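Pelota de tenis de mesa

La pelota de tenis de mesa, llamada también pelota de ping-pong, es una esfera hueca, ligera y de acabado mate que se golpea con palas sobre una mesa dividida por una red. Mide 40 milímetros de diámetro y pesa 2,7 gramos, ¡menos que una moneda corriente! Pocos objetos deportivos consiguen tanto con tan poca materia: bota con viveza, admite efectos endiablados y sirve igual para un campeonato que para una tarde de lluvia en casa.

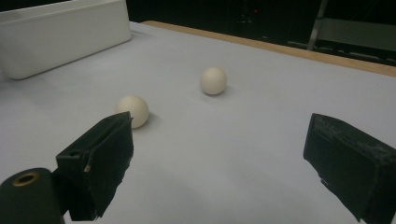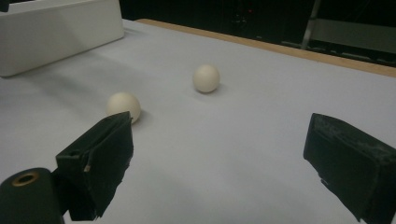
Dos bolas de color blanco crema, semejantes a las de tenis de mesa, sobre un tablero claro.

Denominación

En español se usan indistintamente "pelota" y "bola", y en los clubes se oye sobre todo la segunda. "Ping-pong" imita el sonido del juego y se popularizó a comienzos del siglo XX; "tenis de mesa" es el nombre que prefieren las federaciones.

Historia

Los primeros juegos de salón de la época victoriana se practicaban con lo que hubiera a mano: bolas de cuerda, de goma o incluso corchos redondeados. La goma botaba demasiado y el corcho casi nada. El gran salto llegó con el celuloide, que ofrecía un bote vivo y regular y que dominó el juego durante más de un siglo.

Durante décadas el diámetro oficial fue de 38 milímetros. En el año 2000 se adoptó el de 40, con lo que la bola perdió algo de velocidad y los intercambios se hicieron más fáciles de seguir desde la grada. El celuloide, muy inflamable y delicado de transportar, empezó a dejar paso en 2014 a otros plásticos en las grandes competiciones. Muchos aficionados recuerdan todavía su olor característico - un olor alcanforado, inconfundible al abrir una caja nueva.

Materiales y fabricación

Hay dos familias de bolas de plástico. Las que tienen costura se forman con dos semiesferas moldeadas que se unen por el ecuador; las que no la tienen se obtienen como una sola pieza hueca. En las primeras, la unión puede apreciarse a contraluz como una línea finísima, y los jugadores minuciosos hacen girar la bola sobre la mesa para ver si se tambalea. Es una prueba sencilla y preciosa: una bola bien equilibrada rueda en línea recta y se detiene con una suavidad que da gusto mirar.

Color y visibilidad

El reglamento exige un acabado mate, que evita los reflejos de los focos. El blanco es el color habitual en competición, aunque el naranja tiene muchos partidarios en salas de paredes claras. Sobre una superficie pálida, una bola blanca se distingue en buena medida por su sombra, y por eso las mesas de juego suelen ser azules o verdes, colores oscuros que la hacen destacar. En una mesa doméstica de tono claro se puede jugar igualmente, ¡y es un ejercicio estupendo para la vista!

Bote y efecto

Una bola que cae desde 30 centímetros sobre un bloque de acero normalizado debe subir entre 24 y 26. En tableros de otro tipo el resultado cambia bastante, según el grosor y la rigidez. El efecto es otro mundo: al girar, la bola arrastra el aire que la rodea y curva su trayectoria, fenómeno conocido como efecto Magnus. Con tan poco peso, la desviación es enorme, y de ahí esos servicios que parecen ir a un lado y terminan en el otro.

Uso doméstico y educativo

Fuera del deporte, la bola aparece en juegos de puntería, maquetas, manualidades y experimentos escolares. El más agradecido es mantenerla suspendida sobre el chorro de un secador. El cuaderno escolar Treloar propone una serie de 13 actividades con bolas y una mesa corriente, entre ellas soplar con una pajita para llevar una bola hasta otra - parece fácil y no lo es. En la ludoteca de Asgate se celebra cada mes de marzo una tarde de carreras de bolas sopladas, muy querida por los pequeños.

Conservación

Conviene guardar las bolas en una caja rígida, lejos de radiadores. El polvo reduce el agarre de la goma de la pala y se quita con un paño apenas humedecido. Una abolladura leve puede recuperarse a veces con agua caliente, pero la bola rara vez vuelve a ser perfectamente redonda. Si tiene una grieta, el sonido la delata enseguida: el bote se vuelve sordo y cascado.

Véase también

Pala de tenis de mesa
Efecto Magnus
Celuloide
Juegos de salón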